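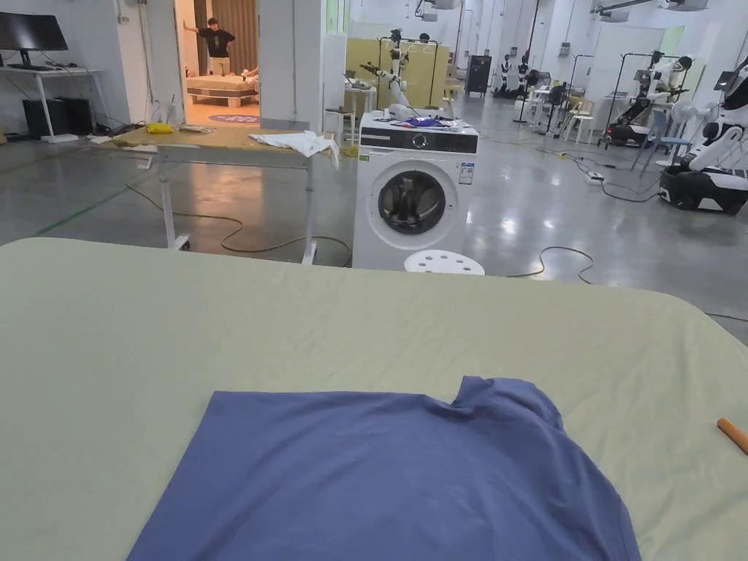 Guilan Tang reckoned we'd never get a whole street to tell us how they do their washing, and she was nearly right! We knocked on 65 doors in Ratthorpe and 22 people filled in the form (one did it in pencil on the back, bless her).

Our question was simple: do people wash at cooler settings to save money? Most said yes, but nine still do everything hot, T-shirts and all. Xinyi thought it'd be more. I'd put my money on fewer, so we were both a bit out.

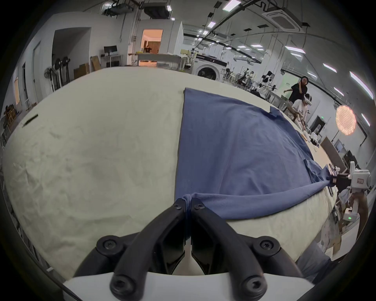
## What I'd change

Go round after tea on a Thursday, when people are in. And make the form shorter, mine ran to two pages.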